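Clutness — About us

Company, People, Small office networks

June 9, 2025 | By Kári Vigfúsdóttir

3 min read

Clutness supplies and sets up small office networks. Most of our customers have one floor, one cupboard with the broadband coming into it, and nobody on the staff whose job it is to look after either. We deal with dental practices, letting agents, a few village halls and two primary schools.

I started the firm after six years on the help desk at Overgaard, where I spent a lot of my time talking people through unplugging things over the phone. The same faults came up week after week: a cable pushed in until it felt tight but never clicked, a box put behind a radiator, a lead that ran under a carpet and had been walked on for years. I thought it would be simpler to send the equipment out properly prepared, with leads of the right length, and to go and fit it where the customer wanted that.

We have a workshop at Stondside and a store room next to it. Goods come in at the front and are checked on the benches before they go on a shelf. Checking a small network box means looking over the casing, trying each port with a known good cable and leaving the unit running overnight. The cable gets the same attention. We look at the latch on the plug, the boot behind it and the full length of the jacket, and any lead with a broken latch goes in the scrap bin. Last year we tested 2341 leads and threw out 87 of them.

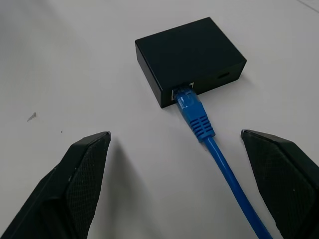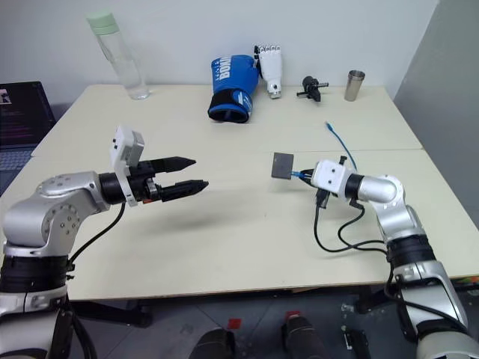
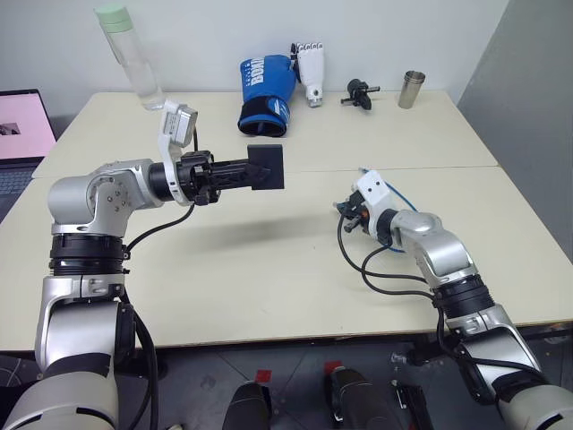
Blue network cable in the first two pictures; a flat black plate held upright over the worktop in the third.

We keep to a short list of equipment. It is easier to support a few models well, and it means we can hold spares for all of them. Our standard office kit is called Sullotier. It contains one router, one switch, a set of leads cut to suit the room and a printed sheet showing what goes where. The sheet is drawn up for each customer and uses their own names for the rooms, so if you call it the back office, so do we. Roughly 300 kits have gone out so far.

Installation is optional. If you are within an hour's drive of Stondside we can come and do it, usually in a morning. Further away than that we send the kit by courier and stay on the phone while you plug it in. Both cost the same every year afterwards, and the yearly charge covers replacement parts and calls.

We don't sell phone systems, alarms or printers. We are often asked about printers — we will connect the one you have, but we won't repair it.

Visitors are welcome at the workshop if they would like to see a kit before ordering. Please ring first, as the benches are often full and parking is limited to two spaces at the side of the building. Old routers and cables can be left with us for recycling, whether or not you bought them here.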